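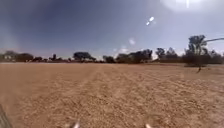
Rover de competición: el seguimiento de rodadas se desvía con el sol de frente

Publicado por jsjoberg en Robótica educativa > Navegación y visión
Etiquetas: visión, rover, exposición, odometría, tierra suelta

Buenas. Somos el equipo de rovers del instituto de Durnovdale y preparamos la prueba de recorrido autónomo de la copa Clesside, categoría escolar. El vehículo lleva cuatro ruedas motrices, una cámara fija orientada hacia delante, encoders en los ejes traseros y una placa Drekiver como controlador de motores. No usamos GPS porque el reglamento de nuestra categoría lo prohíbe.

El terreno de ensayo es tierra seca y suelta, con terrones y piedra pequeña, sin líneas ni balizas. La única referencia en el suelo son las rodadas, algo más claras que el resto. El algoritmo hace lo siguiente:

1. Recorta la parte inferior de la imagen.
2. Pasa a escala de grises y suaviza con un filtro gaussiano.
3. Umbral fijo para separar las franjas claras.
4. Ajusta dos rectas y calcula el punto de fuga.
5. Un PD corrige el rumbo según la distancia entre el punto de fuga y el centro de la imagen.

Con el sol a la espalda funciona de forma aceptable. Con el sol de frente, los árboles del horizonte quedan en silueta, aparecen reflejos blancos en el cielo y el punto de fuga salta de un lado a otro. En los registros, de 417 fotogramas de un tramo recto, 381 dan una solución con las dos rectas, pero muchas de esas soluciones son falsas. Una de ellas se engancha siempre a la misma zona de abajo, cerca del centro.

El umbral lo hemos movido a mano varias veces sin mejora. La exposición está en automático. El tramo puntuable mide 20 metros y el margen lateral es escaso.

¿Conviene cambiar de método o se puede salvar el que tenemos? El código es Python con OpenCV y lo mantienen alumnos de segundo de bachillerato, así que preferimos algo que puedan explicar ante el jurado.

Jonatan Sjöberg

mtz_control
Respuesta aceptada

El método se puede salvar. Hay tres problemas distintos mezclados y conviene separarlos.

Primero, la máscara. En la captura asoman por el borde inferior dos puntas claras del chasis, una a cada lado de las rodadas, y en la esquina inferior izquierda hay una banda gris oscura del propio vehículo. Las puntas son más claras que la tierra, de modo que superan cualquier umbral pensado para las rodadas. Además no se mueven con respecto a la cámara. Es muy probable que esa sea la recta que se os engancha. Definid un polígono fijo que excluya las tres zonas y aplicadlo antes de suavizar. Si lo aplicáis después, el filtro ya ha extendido el blanco a los píxeles vecinos.

Segundo, la exposición. En automático, el cielo pesa demasiado en la medición y el contraste entre rodada y tierra, que ya es débil, se reduce todavía más. Dos opciones:

- Exposición manual fijada sobre el suelo antes de la salida. El cielo se quemará, cosa que no importa si el algoritmo no lo usa.
- Exposición automática con ventana de medición restringida a la mitad inferior, si el controlador de la cámara lo permite.

Tercero, el umbral fijo. Las rodadas son franjas apenas más pálidas y se mezclan con ondulaciones y manchas oscuras a los lados. Usad umbral adaptativo con una ventana más ancha que la rodada o, mejor, restad a cada fila su mediana y trabajad con la diferencia. Lo segundo se explica en una pizarra en dos minutos.

Para el punto de fuga, descartad toda solución cuya altura no coincida con el horizonte. El terreno es llano y la cámara es fija, así que la fila del horizonte varía poco. Medidla una vez y aceptad un margen estrecho. Con eso desaparecen casi todas las soluciones falsas sin tocar el resto.

Añadiría un filtro temporal simple: si el rumbo calculado cambia más de lo que el vehículo puede girar entre dos fotogramas, se conserva el anterior y se avanza con encoders.

Orden recomendado: máscara, exposición, horizonte, umbral. Repetid el mismo tramo después de cada cambio y guardad los registros por separado. Si cambiáis las cuatro cosas a la vez no sabréis cuál ha servido.

 jsjoberg: Gracias. La máscara no la teníamos. ¿El polígono lo definís en píxeles o en proporción al tamaño de la imagen?

 mtz_control: En proporción. Si bajáis la resolución para ganar velocidad, la máscara sigue valiendo. Revisadla siempre que se desmonte el soporte de la cámara.

pilar_gebru

Completo la anterior con la parte mecánica.

Una visera por encima del objetivo quita parte de los reflejos cuando el sol está alto y queda fuera del encuadre. Sirve cartulina negra mate o plástico impreso. Si el sol entra en el encuadre no sirve de nada. Limpiad también la lente: en tierra suelta se cubre de polvo y el polvo dispersa la luz por toda la imagen.

Nosotros competimos con un chasis Gebru (de ahí el usuario) y terminamos adelantando el soporte de la cámara hasta que dejó de verse el morro. Pierde algo de rigidez y hay que reforzarlo con una escuadra.

Sobre los encoders: en tierra suelta las ruedas patinan y la distancia sale larga. Con 400 pulsos por vuelta la resolución sobra, el error viene del deslizamiento. Calibrad en el terreno de ensayo, nunca en el pasillo del instituto. Para cubrir unos pocos fotogramas sin visión es suficiente. Para el tramo completo, no.

Si el reglamento admite giróscopo, montadlo. Mantener el rumbo con un giróscopo barato durante un tramo corto da menos trabajo que todo lo demás.

r2_norte

Yo apuntaría a un árbol del fondo y listo. Coges uno grande y que vaya recto hacia él.

 mtz_control: Con el contraluz las copas son todas manchas oscuras y es fácil que el seguimiento salte de una a otra. Como comprobación secundaria puede valer el hueco entre el árbol de copa redondeada, a la izquierda del centro, y el grupo central, que es hacia donde van las rodadas. En la copa Clesside el terreno será otro y habrá que elegir la referencia allí mismo.

 r2_norte: Pues que la elijan allí.

 jsjoberg: El reglamento no deja tocar parámetros una vez colocado el vehículo en la salida. Consultaré si el giróscopo está permitido. Empezamos por la máscara y la exposición manual.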